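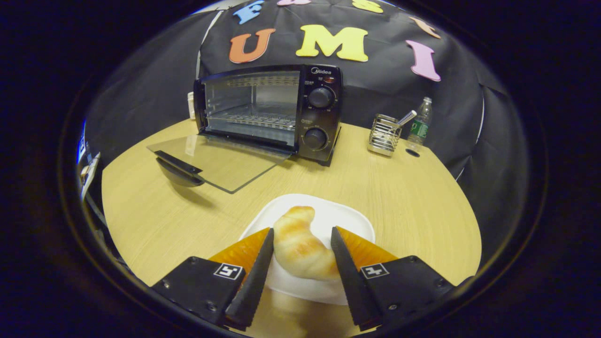

Un petit pain façon croissant, sur assiette blanche.

Viennoiseries et pain de la veille : mes trucs en vrac

Notes prises vite fait entre deux fournées, je remettrai au propre un jour. Beaucoup de questions reçues depuis la page sur les brioches, donc je réponds en bloc.

Conserver
Jamais au frigo. Ça rassit plus vite, point. Sac papier dans un torchon, à l'abri de la cuisinière, un jour, deux grand maximum. Le plastique ramollit la croûte, à garder pour les brioches et le pain de mie. Boîte à pain : vinaigre blanc dilué une fois par semaine, bien sécher, laisser ouverte une heure. Les miettes au fond, c'est là que le moisi démarre.

Congeler
Le jour même, complètement refroidi. Emballer à l'unité, chasser l'air, noter la date sur le sachet (au crayon gras, le feutre s'efface). Se garde bien jusqu'à 7 semaines chez moi, après ça prend le goût du congélo. Les croissants crus façonnés se congèlent aussi, à plat sur une plaque d'abord, en sachet ensuite. Sinon ils collent et adieu la forme.

Réchauffer
Four à 150, pas plus. Un croissant de la veille : 4 à 5 min, sur la grille. Sorti du congélateur : 13 minutes, sans décongeler. Passer la main mouillée sur la croûte du pain avant d'enfourner, pas sur le feuilleté. Micro-ondes : non. Enfin si, dix secondes pour une brioche qu'on mange tout de suite, debout.

Grille-pain : couper en deux dans la longueur, thermostat bas, surveiller. Le beurre coule, penser à vider le tiroir après.

Trop sec pour être sauvé
- Chapelure : four éteint encore tiède, toute la nuit, puis rouleau à patisserie. Bocal fermé, un mois.
- Pudding : tranches, lait, oeufs, un peu de sucre, zeste d'orange. Veronica Cozma m'a écrit qu'elle ajoute une cuillère de marmelade entre les couches, testé, adopté.
- Croûtons : huile, ail, poêle bien chaude. Saler à la fin.
- Croissants aux amandes : sirop léger, crème d'amande, 17 min à 170. Laisser tiédir avant le sucre glace, sinon il fond.

Farine et levure
Farine en bocal, une feuille de laurier dedans contre les mites. Levure fraîche : émiettée et congelée en petites portions, prévoir un peu plus de temps de pousse. Sachet entamé de levure sèche : pince à linge, au frigo, a finir vite.

Plaques qui accrochent
Bicarbonate, eau chaude, laisser tremper pendant le repas. Jamais de paille de fer sur l'antiadhésif !! Le sucre brûlé part à l'eau bouillante, tout seul, un peu de patience.

Prochaine fois les confitures qui ne prennent pas, j'ai encore deux bocaux à rattraper.

Esi Abubakari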